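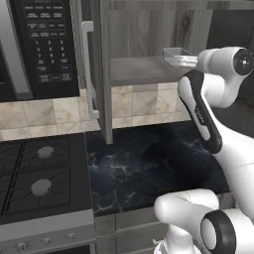 Skerkbridge Custody Records Inquiry

The Skerkbridge Custody Records Inquiry, often called the Alstead Inquiry after the police station at its center, was a public inquiry into the keeping, alteration and loss of custody records by the Skerkbridge police. It examined how the records of people held at Alstead station were filled in, who had access to them afterward, and why a large number could not be produced when defense lawyers and an appeal court asked for them. The inquiry sat in public at the former Butemen Assembly Rooms and published its findings in a single report of 430 pages.

The inquiry had the power to compel witnesses and the production of documents. It could not decide criminal guilt or award damages. Its report led to changes in the way custody records are kept in the Skerkbridge district and to the reopening of a number of convictions.

Background

Alstead was the busiest of the Skerkbridge stations and the only one with a full custody suite. People arrested in the outlying parts of the district, including Gamage, were normally driven there to be booked in. Under force rules, a written record was opened for each person on arrival. It was meant to show the time and reason for the arrest, the times of meals, visits and interviews, any request for a lawyer or a doctor, and the time of release or transfer to court.

The records were made on paper in bound books of numbered sheets. The top sheet stayed with the custody desk and a carbon copy went to the district records office at Butemen at the end of each month. A later move to a computer system was planned but delayed, and for a period the two systems ran side by side. Officers entered the same information twice, and no rule stated which version was to be treated as the original if they differed.

Concern about the records began with an appeal against a conviction for warehouse burglary. The appellant, a Gamage resident, had always said that he asked for a lawyer on arrival at Alstead and was interviewed without one. The paper record produced at his trial showed no such request. During the appeal, the carbon copy was found in a box at Butemen, where it had been filed under the wrong month. It contained an entry recording the request, with a time shortly before the interview. The appeal court set the conviction aside and said in its ruling that the difference between the sheets called for an explanation which the force had not given.

The force then carried out an internal review. The review concluded that the difference was the result of a sheet being recopied after water damage, and that no officer had acted dishonestly. It did not interview the officers on duty that night and did not look at any other case. Criticism of the review in the district assembly and the local press led to a vote in favor of an independent inquiry.

Establishment and terms of reference

The assembly set up the inquiry under its general powers of investigation. A retired judge from outside the district was appointed as chair, assisted by 2 assessors, one with experience in police administration and the other in records management. The terms of reference covered 3 matters:

The accuracy of custody records made at Alstead station during the period in which the paper and computer systems were both in use.

The circumstances in which records were lost, recopied or destroyed.

The adequacy of the internal review and of the information the force gave to the courts and to the assembly.

Individual complaints of mistreatment in custody were left out. Several groups representing former detainees objected, saying that the records could not sensibly be separated from what they were supposed to record. The chair declined to ask for wider terms but ruled that evidence of mistreatment could be heard where it bore on whether an entry was true.

Representation and procedure

The force, the police officers' association, the district records office and a group of former detainees were granted full representation, which allowed their lawyers to question witnesses. Other parties could make written submissions only. Legal costs were paid from district funds up to a fixed limit. The limit was raised once, after the officers' association said its members could not be properly advised within it.

Officers who gave evidence were granted a limited protection. Nothing they said could be used against them in a criminal court, except in a prosecution for giving false evidence to the inquiry itself. The protection did not extend to force disciplinary proceedings, and a number of officers challenged this in court before the hearings began. The challenge failed, but it delayed the opening from spring until September.

Hearings were open to the public and transcripts were posted the following morning. Part of the evidence was heard in private where it concerned juveniles or the medical history of detainees. Summaries of the private sessions were published with identifying details removed.

Evidence

Custody practice at Alstead

The first block of hearings dealt with everyday practice at the custody desk. Officers described a desk that was often short-staffed at night, when one sergeant might be responsible for booking people in, checking cells and answering the telephone. Many said they jotted times on loose paper and wrote up the record at the end of the shift. Some accepted that entries showing regular cell checks had been filled in together, at even intervals, without reference to any note.

Former detainees gave evidence about specific entries. Several said that records showed meals they were never offered or signatures they did not recognize. The force accepted that some signatures had been written by officers but said this had been done only when a detainee refused to sign. Force rules required a refusal to be noted as such.

Recopied sheets

The inquiry obtained the surviving carbons from Butemen and had them compared with the top sheets. The comparison covered 1465 records. A forensic document examiner told the inquiry that a number of the top sheets had been written in one sitting with one pen, although the entries were meant to have been made over many hours by different officers. Some were on sheets from a print run delivered to the station after the arrest they described.

The officers responsible for those shifts gave differing accounts. Several repeated the explanation that sheets had been recopied after a leak in the custody store. Maintenance records showed a leak, but in a different room and in a later month. One officer said he had been told by a superior to tidy up records before they went to court and had understood this to mean adding missing entries. The superior denied giving any such instruction.

Lost records

The records office told the inquiry that it had never checked the monthly boxes against the numbered books and so could not say when missing carbons had gone astray. Its staff had raised the problem with the force in writing. No reply was found in the files of either body. A further group of records had been destroyed under a clearance program that should have exempted any case still open to appeal.

Findings

The report found that custody records at Alstead had been routinely completed after the event and that this was known to supervisors. It found that a smaller group of records had been rewritten in order to remove or change entries that might have helped the defense. The chair rejected the leak as an explanation for any of the rewritten sheets examined.

The report did not find that senior officers had ordered the rewriting. It found that they had been given enough information to suspect it and had failed to ask further questions. The internal review was described as inadequate in scope and method, and the statement made to the assembly on the basis of it was found to be misleading, though not deliberately so.

The records office was criticized for poor storage and weak checks. The report accepted that its staff had tried to draw attention to the missing carbons.

Recommendations and response

The main recommendations were that custody entries be made at the time of the event, that any later change remain visible beside the original, and that detainees be given a copy of their record on release. The report also called for custody sergeants to be relieved of other duties at night and for the records office to report directly to the assembly.

The force accepted most of the recommendations. It resisted the proposal on night staffing on grounds of cost, and a revised arrangement covering only Alstead was adopted the following July. The paper books were withdrawn once the computer system had been modified to keep a log of changes.

Convictions that had depended on a rewritten record were referred to the appeal court in batches. Some were set aside and others were upheld on the strength of the remaining evidence. Disciplinary cases were opened against several officers, a number of whom retired before their hearings. The officers' association maintained that junior staff had carried the blame for a system they did not design.

Archive

The transcripts, exhibits and comparison tables are held at the Butemen records office. The public transcripts can be read without an appointment. Material from the private sessions remains closed.

See also

Custody record
Public inquiry
Disclosure of evidence
Skerkbridge District Assembly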